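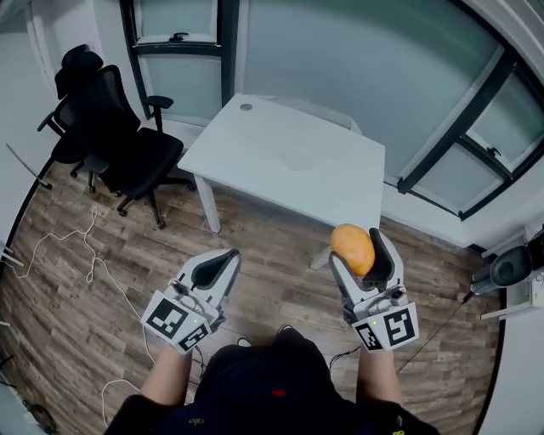
Is the Stimley "Certified Document Reviewer" credential worth anything?
Consumer Complaints > Training & Certification

paperlantern62
Posted June 2026

Hi all, long-time reader and first-time poster, so please bear with me because this runs on a bit. I work in the records office of a mid-sized law practice, and my employer has offered to pay part of the cost of a certification if I pick one by July. I got a very nice letter from Stimley saying I had been "pre-selected" for their Certified Document Reviewer program. The fee is $1,000, there are 7 modules, and then a test you take at home with the book open.

What bothers me is the letter also says I can skip the modules if I send in a resume and pay the full amount up front. I called and the lady was perfectly sweet, but when I asked who accredits them she said Latuheru, and when I looked up Latuheru the mailing address was the same suite number as Stimley's. Am I being paranoid? Has anyone gone through it?

oldferrymile
Not paranoid at all, and good for you for looking up the address. I fell for something very close to this years ago with an outfit called Brevetora. Lovely certificate, gold seal, heavy paper, my wife had it framed for me. Then I put it on an application for a county job and the woman doing the interviews asked me, very kindly, what I had done to earn it. I had mailed a check. I still get warm in the face thinking about it.

Ask Stimley in writing for the name of someone who failed the test, or failing that (sorry!) the share of people who do. Brevetora wouldn't tell me.

quietmargins
I'm going to disagree a little here, and I hope it's taken in the spirit it's meant. I hold the Stimley certificate. I did all the modules, it took me most of a winter, and the one on chain of custody was really well put together. I use what I learned in it nearly every week. The shortcut with the resume is a bad look and I wish they would drop it, but it's unfair to say that everyone with the letters after their name bought them.

oldferrymile
I believe you did the work, quietmargins, and I'm sorry if I sounded like I was tarring you. My trouble is that a judge or an employer can't tell your certificate from the one that went to somebody who only sent a resume. They look the same on the wall, don't they?

quietmargins
They do. That's fair, and it does bother me.

tulipandtwine
Jumping in with something practical. I help with hiring and we check every credential, or try to. Three things I look at: whether the accrediting body is separate from the seller, whether there is a public list of holders, and whether anyone has ever been removed from that list. Stimley has a directory on their site that claims 3,956 members. I typed in a few last names at random and got plenty of hits, but there's no date on any of them and no way to see who lapsed. It could be sloppy bookkeeping – plenty of honest little organizations are terrible at websites – but I wouldn't spend a thousand dollars of my own to find out.

paperlantern62, have you looked at the Plulico course? It's slower and the exam is proctored at a testing center, so you have to drive somewhere, and the study guide is dry as toast. We've hired people with it and they knew their stuff.

backporchledger
Plulico isn't perfect either. They charged me a renewal fee two months early and it took 3 phone calls to get it straightened out. I did get the money back, and they were polite about it, but keep an eye on your card.

tulipandtwine
Good to know, thank you! I'd still take a billing headache over explaining a mail-order certificate under oath.

quietmargins
Could I ask people to write to Stimley about the resume route? I already have. I got a form reply, but if more of us who did the modules complained they might listen. I'd like my certificate to mean something.

oldferrymile
I'll write one too, and I'm not even a customer.

paperlantern62
Thank you all so much, I didn't expect this many kind answers. I showed my supervisor the thing about the shared suite number and she said the office won't be paying for Stimley, so that part is settled. I've asked Plulico for their exam schedule and the nearest testing center is an hour and a half away, which I can live with. quietmargins, if you want another name on your letter, send me a message. Does anyone know if Plulico lets you reschedule if the roads are bad?

backporchledger
They do, once, and you have to call. The button on the website didn't work for me.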